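About Lorska

Lorska makes bowls. The range is limited to round, open vessels for kitchens, canteens, school cafeterias and outdoor catering. We do not make plates, cups or lidded containers, although we are asked for them fairly often.

The company works from one building, which holds the design office, the test room, the warehouse and a small trade counter. Molding is done under contract by two outside plants that work to our drawings. Finished goods come back to us for inspection before they are entered in stock.

What we make

There are currently two product lines.

Dullimus is the opaque line. The bowls have a wide flat rim and a low center of gravity, and they are intended for serving and for tray service. The rim gives a gloved hand something to hold and keeps fingers out of the food. Colors are muted. Dark shades account for most Dullimus orders, mainly from canteens, where they hide cutlery marks better than pale ones.

Bite is the translucent line. The wall is thinner, the rim is narrower and the surface can be clear or slightly frosted. Bite was developed for snack portions and side dishes, and for kitchens that sort contents by color. Frosted pieces show fewer scratches after repeated washing, and we recommend them for any site with a conveyor dishwasher.

Both lines are supplied in 6 diameters. The diameters are common to the two lines, so a Bite bowl can be placed inside the next larger Dullimus bowl for storage or for serving over ice.

Nesting

Most of the design work at Lorska concerns how bowls sit inside one another. A bowl that nests too tightly traps water and has to be pulled free with two hands. A bowl that nests too loosely leans, and a stack of leaning bowls takes up more shelf than the drawing says it should.

We define three values for each size: the seating depth, the side clearance and the release force. Seating depth is measured from rim to rim with the inner bowl at rest. Side clearance is taken at the widest point of the inner wall. Release force is the pull needed to separate two bowls after they have been pressed together under a fixed load and left overnight.

Mixed nesting, with bowls of different lines or colors in one stack, is checked separately. Users do not sort their cupboards by product line, and a stack that works only when every piece matches is of limited use in a shared kitchen.
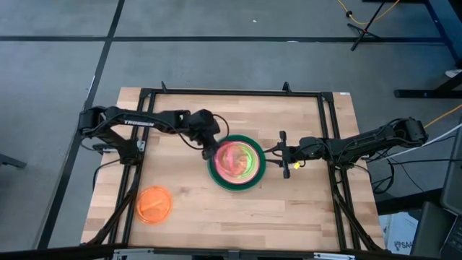

Mixed stacks are limited to 7 pieces in our storage guidance. Matching stacks can go higher, depending on diameter, and the figures are printed on the inside of each carton flap. For open shelving we suggest staying below the printed figure – vibration from a nearby door or dishwasher is enough to shift the top pieces over time.

Color

Color is treated as a working property. A kitchen that uses orange for one diet and green for another needs the second order to match the first. We keep a reference bowl for every shade and compare each delivery against it in daylight and under a warm white lamp. Translucent material is harder to hold to a standard than opaque material, as small changes in wall thickness alter the apparent shade. Bite tolerances are therefore written for thickness first and pigment second.

When two translucent bowls are nested, the colors combine. Some customers like this. Sites that depend on color coding should store Bite bowls by shade or use Dullimus bowls for the coded items.

Stock and orders

The warehouse has space for more than 3,000 cartons. Standard colors are normally kept in all sizes. Special colors are made to order and are subject to a minimum quantity, which is stated on the quotation.

Stock is recorded in Jundex, our in-house inventory system. Every carton label carries a Jundex number giving the line, diameter, shade and molding batch. Please quote this number when reordering or reporting a fault. Orders without it can still be matched from a sample bowl, but this takes longer.

Single replacement bowls are available at the trade counter, which is open on Tuesday from 7 a.m. Cartons for collection should be ordered beforehand.

Returns and end of life

Unused bowls in full cartons can be returned for credit. Cracked or chipped bowls of either line are accepted at the trade counter and sorted by material before being sent back to the molding plants. Rinse them first and remove any adhesive labels. Bowls from other manufacturers cannot be accepted, as we have no record of their composition.

The price list and the size charts for Dullimus and Bite are revised every March. Printed copies are enclosed with the first order after the revision and can also be requested from the office.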